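Likstead Repair Room
Progress report to the Obura Fund, second period

Work on the repair room has continued since our last report in February. The main change is to the benches. Until this spring we worked on bare tops, and small parts rolled off or were hard to pick out against the surface. Tegan Lockyer tried several coverings and settled on plain dark gray cloth, laid flat and replaced when it gets dirty. Screws, washers and clips stay where they are put, and pale parts are much easier to find.

The cloths cost less than the rubber mats in the original budget. We would like to move the difference to the parts drawers, which came in over the quote from Trurkumau. Myrto Spanos has sent the revised lines separately. 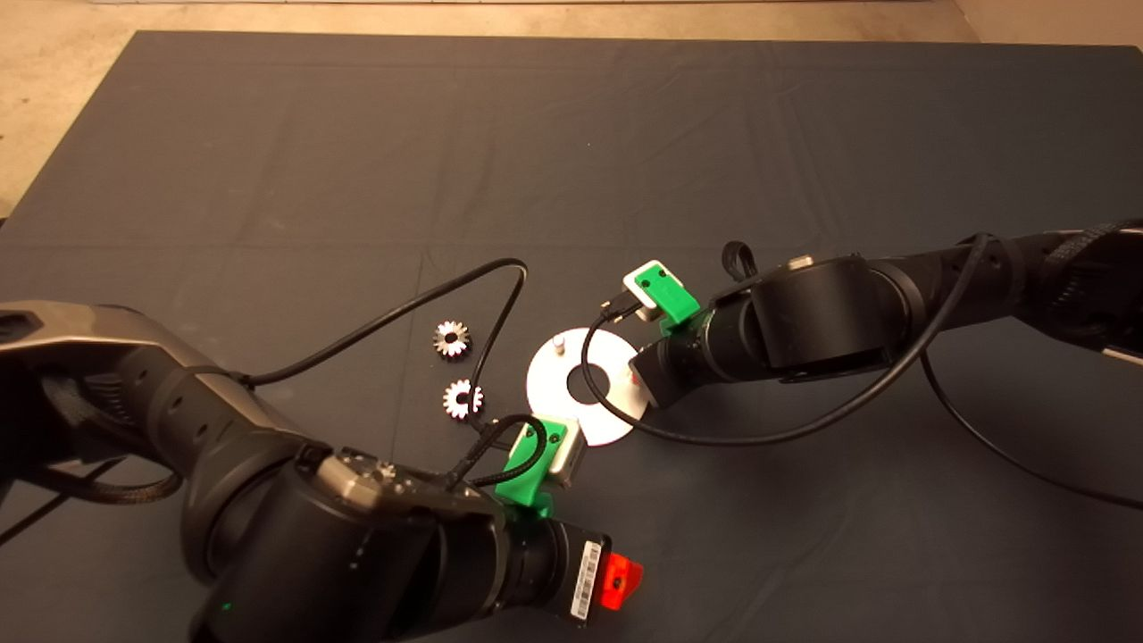
We have also changed the order of work. Each job now starts with the parts grouped in the middle of the cloth, with the edges left clear for tools and hands. Before this, people laid things out as they went and the bench filled up by midmorning. Tamer Moussa wrote the new order up as a one-page sheet, and it is taped inside the door of the supply cabinet.

We logged 789 items in the period, nearly all of them small household goods. Of the items held over from the winter, 14 are still waiting for parts. Most of these are older Muvier fans with a collar that is no longer made. Mereana Hapeta is looking for a substitute and has two samples on order.

Two things are behind schedule. The second sink is not connected — the plumber found the drain line lower than the drawings showed. The labels for the drawers were printed in the wrong size and have gone back.

For the next period we plan to cover the last of the benches, finish the drawers and run the evening session for up to 20 people. The cloths do fade and pick up lint, and we will need to set a replacement date for them before the room gets busy in the fall.

Questions about the budget change can go to Brodie Faulkner at the Likstead office.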